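6. When the gripper won't let go of the cloth

I wrote this section after our Braltico hand-held gripper clamped onto a T-shirt sleeve in the middle of a fold and just stayed shut. If it happens to you, don't yank! That's how I tore a seam and bent a finger pad in one go.

Caution: Keep your own fingers out of the jaws until step 3 is done. They can close again without any warning.

1. Let go of the trigger and wait for the fault light to stop blinking. Fault 44 means the motor pulled too hard for too long (thick hems love to set it off).

2. Lay the gripper down at the front of the table, next to the garment, and leave the garment spread out the way it is.
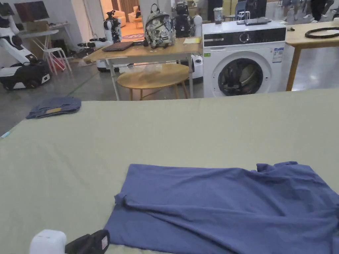 Jeans are worse than shirts for this, by the way — all that doubled denim at the waistband — so I drop the grip force to 800 on the Ustex settings page before I touch a pair. The factory value is 2,000, and I've never needed it for laundry.

3. Switch the gripper off and unplug the battery lead. Now you can work the cloth free, pulling along the jaws and never across them.

4. Check both finger pads for lint and loose thread. I change mine at 4,000 cycles, or sooner if they look shiny.

5. Smooth out the table cover before you start again, because a ridge under the shirt can get pinched right along with it.

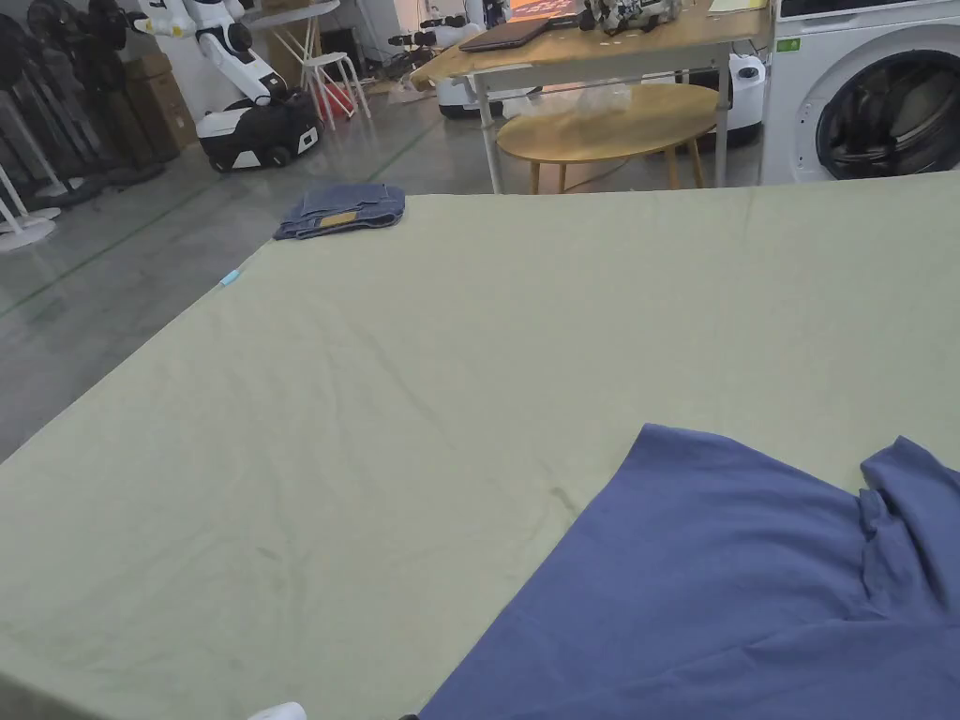 6. Plug the lead back in, switch on, and run three slow open-and-close cycles with nothing in the jaws. If fault 44 comes back, stop there and go to section 7.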